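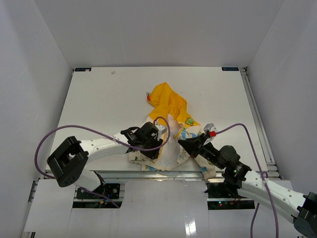 Unit 6 Handout: Notes from the Vivedholm Open Day

Introduction to Automation, section 2
Instructor: Rongrong Lu
Notes compiled with Trinity Mercado, teaching assistant
26 October 2026

These notes cover the two-arm cloth handling demonstration at the Vivedholm open day. Read them before the lab session in November. If you missed the visit, they replace the demonstration part of the unit but not the reading.

1. The site

Vivedholm is a training and test hall outside Wekville. It is run by Rerholm, a company that builds work cells for laundries and small garment shops. The hall has two floors. We spent most of our time on the lower one, where the cloth stations are. The upper floor is for packaging lines, and we only walked through it.

Visitors went around in groups. Ours started at the cloth station, then went to the conveyor area, then to the question session in the Eklund room. Some of you were in the group that did it in the other order, so your own notes may not match the order here.

2. The task

The robot's job at the cloth station is to take a crumpled piece of cloth, spread it on the table, and fold it. A person does this without thinking much. For a machine it is one of the harder jobs in the building, and the guide made a point of starting with it.

Recall from Unit 3 that a rigid part has a position and an orientation. Six numbers describe where it is. If you know those six numbers and you know the shape of the part, you know where every point on it is.

Cloth does not work that way. Every fold and wrinkle changes the shape. Part of the cloth hides another part. When the gripper pulls on one spot, the rest moves in ways that depend on the weight of the fabric, the friction with the table, and how it was lying before. There is no short list of numbers that describes a crumpled cloth.

3. The station

Main points about the layout:

The work surface is plain white, with walls on the left, right and back. A plain background makes it easier to separate the cloth from the table in a camera image. The yellow cloth is an easy case. The section printed in white and light blue is harder, as white fabric on a white table gives the software much less of an edge to find.

There are two arms, both reaching in from the front. One arm can pick up and drag cloth, but it cannot hold one side still while it pulls the other. Most unfolding moves need two points of contact.

Each gripper carries a small camera module on top. A camera that rides on the gripper gets a close view of the place where the jaws meet the fabric. The cost is that its view changes every time the arm moves, so the software has to keep track of where the arm is when each image is taken.

Cables run along the outside of the arms. Look at the purple cable on the left arm, which rises in a wide loop. A cable on a moving joint needs slack. Too little and it pulls at the connector; too much and it can catch on something. We will come back to cable routing in Unit 8.

4. What the guide explained

The guide divided the job into four stages. Copy these into your notebook, as the lab report uses the same terms.

Find: choose two places to grip. Corners are best, but in a crumpled cloth the corners are often hidden. An edge will do for a first try.

Grip: bring both grippers down and close the jaws on the fabric. Cloth is thin, and the jaws have to get very close to the table without driving into it. Gripping two layers by mistake is the most common error at this stage.

Spread: move the grippers apart, set the cloth down, and look again. Several rounds may be needed before the cloth is flat enough to fold.

Fold: bring one edge over to the other. Once the cloth is flat this is the simple part – the motion is nearly the same each time.

Rerholm's test plan for this station calls for 100 trials per cloth type, with the cloth dropped in a new heap before each one. A trial ends when the fold is finished or when the robot has made 50 moves, whichever comes first. The log for the current round stood at 924 trials across all cloth types on the day we visited.

5. Questions from the group

Why not use suction? Suction works on sheet metal and cardboard. Air passes through most woven cloth, so the cup loses its hold. It also tends to pull up a fold of fabric and block itself.

Does the printed pattern matter? Yes. A print can help the software tell one part of the cloth from another. It can also fool it, when a printed line looks like an edge or a crease.

Could one arm do it with a clamp on the table? For a fixed product, yes, and some shops do it that way. The clamp has to be set up again for each size of cloth.

What happens when a grip fails? The arms open, back off, and the system goes back to Find. The guide said that most of the programming time at this station went into recovery.

6. For the lab

Bring a dish towel or a similar piece of cloth. Work in pairs, each person using one hand only, with thumb and first finger as the gripper. Start with the towel in a heap and try to get it flat and folded. Write down each move and which of the four stages it belongs to. Then do it again with your eyes closed between moves, opening them only to choose the next grip.

Hand in:

Your move list for both rounds
A sketch of the towel at the start of each round
One paragraph on which stage took the most moves

Reading before the lab: course packet, chapter 7, sections on grippers and on wrist cameras. Skip the section on welding cells.

Questions about the report go to Trinity Mercado during lab hours.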